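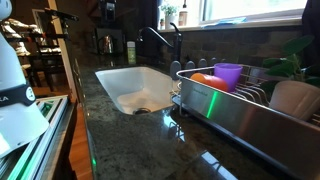 Attachment 1. Arm over the tray stack, blinds up, ready light on.

Hamside Shared Workshop – build help queue
Ticket 155
Project: Dauda (kitchen arm, home install)
Component: tray finder, Kutero controller
Status: Closed, workaround in place
Priority: Normal

Summary
Tray pick lands 20 mm to the right of the stack. Intermittent. When it happens, the controller reports a good match with no warning.

Setup
Arm is mounted at the end of the counter, with the tray stack beneath the tool at the front edge. Counter is polished granite, dark green. Trays are light green and let some light through. Sink and stainless dish rack are past the stack, within view of the detection camera. Detection is the stock color blob finder in Kutero, tuned for the trays. Indicator is a Fostlow light bar, set to solid green for "ready". Tool is lowered straight down once the finder returns a center point and an edge angle. There is no force sensing on the tool, only the motor current limit.

Expected
Tool comes down on the center of the top tray.

Seen
Tool comes down near the right edge of the top tray. The tray tips, the pick fails, and the arm goes back to the hold position. On a retry it does the same thing with the same offset. If the arm is powered off and back on, the first pick is often fine and the next one is not.

Already tried before opening the ticket
Homed all joints. No change.
Re-taught the tool center point. No change.
Checked the base bolts with a wrench. None had moved.
Swapped the camera cable. No change.
Moved the stack and re-taught the tray zone. Offset moved with it, same direction.

Log

Entry: intake
Please attach the controller log and the saved detection masks, not just the color frames. Turn on "save mask" under the vision tab. The color frames will not show what the finder kept and what it threw away. Also note whether the blinds were up or down for each run.

Entry: reporter
Logs attached. Masks attached for 2 runs, one good and one bad. Blinds up for both. No one touched the stack between them. The good run was the first pick after power-up.

Entry: intake
Compared the masks. In the good run there is one blob and it has the outline of the tray. In the bad run the tray blob has a tail on its right side, running along the front lip of the granite. The finder takes the center of everything it keeps, so the center moves right. The match score stays high as the tail is small next to the tray. That accounts for the missing warning.

There is also a thin upright blob on the front panel of the dish rack in the bad run. It falls outside the tray zone and is dropped. It is the same hue as the tail, so both likely come from one source.

What in the room is green and was off during the first pick?

Entry: reporter
The light bar. Ready does not come on until the first cycle finishes. Before that it is dark while the controller loads. I had not connected the two. There is a green spot on the counter lip right beside the trays whenever ready is lit, and a streak on the front of the rack. I had been treating both as cosmetic.

Entry: intake
Test 1: leave everything in place and set ready to off in the Fostlow config. Do not unplug the bar, or the controller will raise a missing device fault and stop. Run until you have enough picks to trust the result.

Test 2: set ready back to green and cover the lip of the counter beside the stack with matte dark tape. Same run.

Keep the blinds where they are for both. If both tests pass, it is the reflection and the vision code is doing what it was told.

Entry: reporter
Test 1: all picks centered. One blob in every mask.
Test 2: mostly centered. A few picks still off to the right, less than before. In those masks the tail is gone but the tray blob itself is wider on that side. Looks like the glow is getting into the tray edges. The trays are pale at the rim and pick it up.

Masks for both tests attached. Tape left no residue on the stone, for anyone who needs to repeat this on a rented counter.

Entry: intake
That matches. Tape deals with the stone but the trays still carry the light. Leave the tape off and fix it at the source.

Options, in order of effort:
a) Change the ready color to something the tray threshold does not cover. Blue or white should do. Check that no other state already uses it.
b) Blank the bar during the detection shot only. Kutero has a pre-capture output that can drive this, but the bar needs a spare input.
c) Stop finding the trays by color. Put a printed marker on the counter next to the stack and pick from a fixed offset.

Option c is the one that will keep working if the trays are ever replaced. Option a takes a minute.

Entry: reporter
Went with a, using white. Blue was already assigned to "paused".

First run after the change: centered, one blob. Second run, with the blinds down: centered, but the match score dropped. Mask shows a hole near the front of the tray. White light is washing out the green there and the threshold is losing it.

Entry: intake
Turn the bar down in the Fostlow config. Do not widen the threshold to fill the hole. A wider threshold will start to accept the counter, which is also green, and you will be back here with a worse mask. If the hole stays with the bar at its lowest setting, fill holes in the mask step. That setting is off by default.

Entry: reporter
Lowest brightness, fill holes on. Tested with blinds up and blinds down. Match score is back where it was on the good runs. No tail, no hole. Picks are centered.

Two side notes from testing:

The controller kept the old color for ready until it was restarted. Saving the config was not enough. I lost an evening to that.

The motor current limit did not trip on any of the bad picks, including the ones where the tray tipped. The limit may be too high for a load this light. I have not changed it.

Entry: intake
Config not reloading on save is known here. It has come up with other light bar settings on Kutero builds. Restart after every change to an output device.

On the current limit: please open that as its own ticket. It needs a test with the tool blocked on purpose, and the procedure is different. Until then run at reduced speed with a hand near the stop button.

Entry: reporter
Will do. Running at reduced speed. I plan to try option c when I next have the printer free, but the current setup is usable and I am fine with closing.

Resolution
Cause: green indicator light reflected off the polished counter and into the tray edges. The color finder joined it to the tray blob and shifted the pick point to the right.
Workaround: ready color changed to white, bar at lowest brightness, fill holes on in the mask step, controller restarted.
Not fixed: the finder does not warn when a blob is the wrong shape, only when the score is low. Raised as a feature request.

Related
Current limit does not trip on light loads – to be opened by reporter
Output device config ignored until restart – open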